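4. Why people let their cover lapse

I'll start with the bit that surprised me. When I set out to look at renewals in the Rerov health scheme, I expected money to be the whole story. The yearly fee is small, but small fees still hurt, and most of what I'd read put lapsed cover down to people being short of cash in the month the renewal falls due. Money did come up, a lot, but it usually came up second.

I spoke to members registered at four clinics in Issahaku, and the sample came to 586 households. A further 36 said no at the door or over the phone, and I left them alone after that. Everyone got the same short list of questions and then as much time as they wanted to grumble, which is where most of the good material came from.

Figure 1. Kitchen worktop with a wooden cutting board and a two-slice toaster. 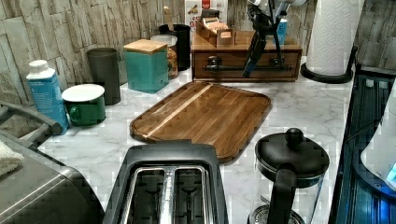
4.1 The card and the date

Members carry a plastic card with a number and no expiry date on it. I hadn't thought this mattered until I began asking people when their cover ran out. Plenty of them gave me the month they had joined, a fair few guessed, and some told me quite firmly that it never ran out at all – they had the card, so they were covered. You can see their point! A card that looks the same in its first year and its third doesn't tell you much.

The scheme does send a text reminder through Otico, the phone service it uses for payments. The trouble is that the text goes to whichever number was written down on the day of joining, and people change their numbers, share a handset with a cousin, or gave the number of a neighbour in the first place. I asked to compare the numbers held by the scheme with the ones people gave me, but I wasn't allowed to, so I can't say how often this goes wrong. I can only say that people brought it up without being asked.

4.2 At the clinic desk

The desk is where people find out. They turn up poorly, or with a poorly child, the clerk types the number into Bunex (the records system all four clinics use) and the screen says the cover has ended. Renewing on the spot is possible, but there's a waiting period before benefits start again, so that day's visit has to be paid for in full. Several members told me they had paid, gone home cross and not bothered renewing after that.

Figure 2. Kitchen counter with a toaster oven, a striped white dish towel and a two-slot toaster.

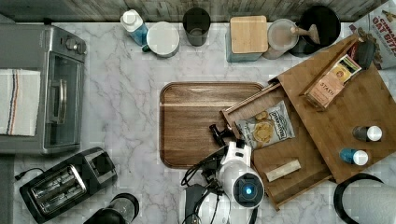 Hester Omondi-Pryce

I did ask the clerks about the waiting period as well, and they like it even less than the members do. They're the ones who get shouted at. One clinic had begun telling people their end date at every visit, whatever they had come in for, and I'd love to see that tried properly with a comparison group. My own numbers can't tell us whether it helps, as each clinic differs from the others in far too many ways.

A word on timing too. All the interviews were done in January, when school costs are fresh in everyone's mind, and I suspect that made people readier to talk about fees than they would have been at harvest. If anything I'd expect a later round to show even more about dates and reminders and a bit less about cash, but that's a hunch, and I'd be happy to be shown wrong.

Related items

Waiting periods in voluntary health cover: a short review
Text reminders and shared handsets
What clinic clerks know about scheme rules
Paying at the desk: household costs after cover ends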